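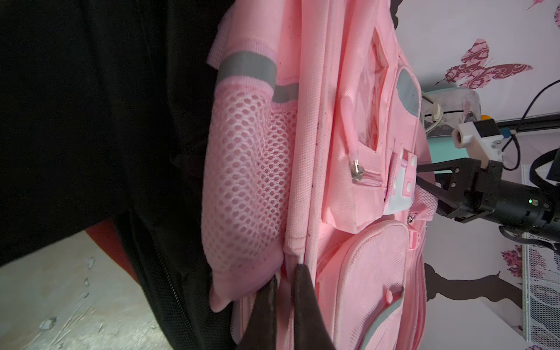

Good evening, everybody, and thank you for coming out on a school night. I want to talk for a little while about what the first year on a competitive gymnastics team is like, mostly for the parents, though I'm glad to see so many gymnasts in the back row too. When my daughter moved up to the team at Steltley I thought I knew the sport, having sat in those bleachers for six years, and I didn't know the half of it! Start with the bag. Get one with a mesh pocket on the side, like the pink backpack, and put the grips in there, where the air can get at them. Sweaty grips sealed up in a plastic sack all weekend are something you'll only do once.

(Pause here. Let people find seats.)

Now, hours. New team members train four afternoons a week, and it feels like a lot until about the third week, when it just becomes the shape of your life. You'll eat dinner late. You'll do spelling words in the parking lot. Mulugeta Mamo, who coaches vault and floor, asks that gymnasts be in the gym ten minutes before warm-up, and he does mean ten.

Next, the meets. Our first one last season was the Likmont Invitational in April, with 532 gymnasts over the weekend, and I'll be truthful with you, I spent most of it looking for the right door. Sessions run long. Your child may compete for a total of five minutes and be in the building for nearly 40 times that, so bring a sweater and something to read — the concession line is no place to pass an afternoon.

(Tell the beam story if there's time. Keep it short.)

A word on scores. Please don't work out the math in the car on the way home. Arnar Þórarinsdóttir, our beam coach, likes the girls to name one skill they were pleased with before anyone mentions a number, and we've kept that up at our house, even after the meet at Bech where she came off the beam twice and cried through two rest stops.

Last thing is money. The fee sheet is on the table by the door, and travel is billed apart from tuition. If the schedule of payments doesn't suit your family, please come and see me, tonight or any evening at pickup. Okay, questions. Who's first?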